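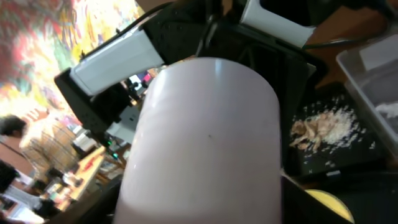
Skestholm Sorting Table: Common Questions

What is the sorting exercise?
You get a black tray with uncooked rice and broken peanut shells mixed together, and you separate them.

Do I need to bring anything?
No. Trays and containers are on the tables.

Where do wrappers and used tissues go?
In the clear plastic container. 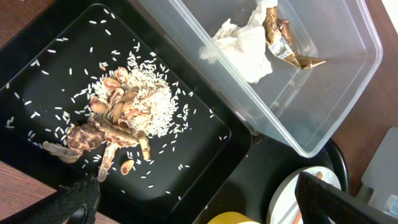
Rice and shells on the tray, container at upper right.

Can I take part with a nut allergy?
Ask Tayla Pomare for a tray without shells.

Is the rice eaten afterward?
No.

Page updated 02/11/2011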